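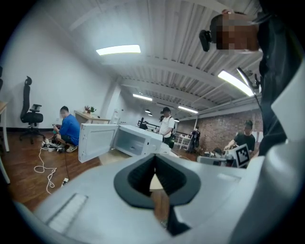 Onyshchenko

Ticket 103, Boketau benefits portal
Opened November 2024
Status: waiting on vendor

Problem: Renewal forms for the Medicaid premium assistance program stop at the income page. The household's monthly income is read as yearly, and the case closes with code 16, "incomplete."

Affected: over 300 cases in the overnight batch. Paper renewals keyed in by county staff go through normally.

Checked so far:
Cleared the session cache on both servers. No change.
Resubmitted 2 closed cases by hand. Both closed again with the same code.
Compared the Bridik export with the intake table. The pay period field is blank in the export.
Rolled the Cumel connector back to the prior build. Field fills in, but spouse income drops out.

Workaround: set pay period to "monthly" on the case screen before submitting. Do not reopen closed cases in bulk, as that sends a second denial letter.

Next: Bridik to send a corrected field map. Hold all closure notices until the December run is tested.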